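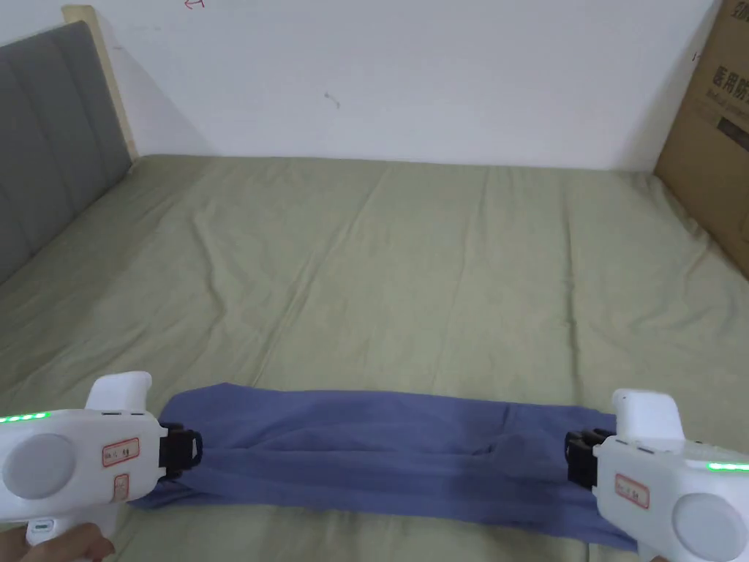 Skendby Bench Notes > Handheld grippers > Faults

Last updated: February

The left gripper has been losing its width reading during cloth folding, and I now have enough on it to write up. The fault is small and stupid, but it cost us 58 episodes, and the status light stayed green through every one of them.

The task is a two-handed fold. The operator takes one end of a cloth in each set of jaws, pulls it fairly taut over the bed, and brings the ends together. We had 3,551 episodes of it when the training job started rejecting files from the left side. The reason given was "width constant", meaning the recorded jaw opening never changed from the first sample to the last. In all of those files the cloth gets picked up and put down normally on video, so the jaws were moving and the number wasn't.

My first guess was the logger. Rudel (our recording software) keeps the last good value when a sensor packet is missed, and I had already been bitten by that once. I replayed a bad file with the hold turned off. There were no missing packets. The sensor was sending a value on time, every time, and it was the same value.

Second guess was the cable, wrong as well. I swapped left and right cables and the fault stayed with the left unit.

What finally showed it was load. With nothing in the jaws I could squeeze the trigger all evening and get a clean curve. With a folded cloth held under tension, the reading froze somewhere after 90 seconds and stayed frozen until a power cycle. I repeated that with a bath towel and got the same thing, a bit sooner.

The cause is in the linkage. The magnet that the angle sensor reads is glued to the end of the jaw shaft, and the glue had let go. Sideways pull from the cloth walks the shaft outward by a hair, the magnet rubs on the sensor housing, and then it sticks there while the shaft turns behind it. Cutting the power didn't fix anything. I was putting the gripper down to reach the switch, and that took the load off.

The green light is the part that bothers me. On the Votorberg firmware, green means powered, tracking and receiving packets. It doesn't check whether the packets make sense. An operator looking down at two green strips has every reason to carry on.

Changes so far:

- Magnet reseated with a retaining cap, both sides. The right one was still tight, but I did it anyway.
- Start-of-episode check: open fully, close fully, and the width has to cover most of its range or recording won't start.
- A running check in Rudel that flags a constant width for more than a few seconds while the trigger value is changing.
- Light goes amber on either failure. This needed a firmware patch and it's still a bit slow to react.

The running check has one known hole. If someone holds a cloth still for a long time, trigger and width are both constant, and that is correct behaviour, so it can't be flagged. The start check should catch a magnet that is already stuck, but not one that sticks halfway through a long hold.

I have since run 193 folds on the repaired unit with no frozen readings. The 58 bad episodes are pulled from the set and parked in the Ayaaba archive folder. It might be possible to recover the width from video -- the jaws are black against a green sheet for most of it -- but the cloth hides the tips at the moment that matters, so I'm not in a hurry.

Still to do: measure the end play on the spare unit, and find out what the glue was.

Filed under: grippers, sensor faults, cloth folding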